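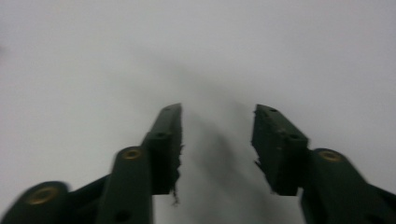 Pale grey-white, the family of shades Dwynwen Gough keeps coming back to.

Dwynwen Gough has painted so many rooms in off-white that her friends have stopped asking what colour she's doing next. I went round to see her at home in Fornham one morning in February, when the light was as flat as it ever gets, and she was delighted about it.

"Oh, it's the best month for it," she said, filling the kettle. "If you love a pale grey in February you'll love it all year. Everyone chooses paint in June with the doors open and then rings me up in winter to say the lounge has gone blue!"

She has been decorating for other people since she was 32, after years in a school office. The first job she was paid for was a hallway belonging to her neighbour Rukhsana Jafri, who wanted white and was talked into something a touch greyer. Rukhsana has had it repainted twice and has stuck with the same shade both times.

So what is it about these colours that gets her so excited? She put her mug down to answer, and I could tell I'd be there a while.

"They move," she said. "You paint the whole wall out of one tin and by teatime one end is silver and the other end is like the inside of a shell. I've stood in empty rooms just watching it. My daughter thinks I've gone soft."

She keeps 48 painted cards in an old biscuit tin, all of them some sort of white, and she tipped them out on the table for me. I'd have said there were five colours there at most. Dwynwen sorted them by eye into warm, cool and what she calls "the sulky ones", which look dirty next to a white door frame but lovely next to bare wood. Once she'd shown me I couldn't stop seeing it.

The paint itself is the quick part, she told me. Smoothness takes the time. Pale walls show every dent when the light comes in from the side, so she fills, sands, wipes down and then goes over the lot with a torch held close to the plaster. Her helper, Gwawr Ruddock, does the torch round after her. "Gwawr always finds more than I do. I used to be put out, and now I just hand her the filler."

For a recent flat belonging to Faith Tanui they spent far longer on the walls than on the painting. Faith had wanted wallpaper. "I was dead set on leaves," she told me on the phone later. "Then Dwynwen did one wall plain and I sat opposite it with my dinner and thought, well, I like that – I like it a lot." The leaves went on a cushion.

I asked about scuffs, having two small boys and a staircase. Dwynwen keeps a jam jar of every colour she uses, labelled with the room, and touches up with a scrap of sponge so there's no brush mark. She dabs from the middle of the scuff outwards and lets it dry completely before deciding whether it needs another go.

Next up is her own back bedroom, still the peach it was when she moved in. She has it down to three cards, taped beside the window, and was off to have another look at them as I found my coat.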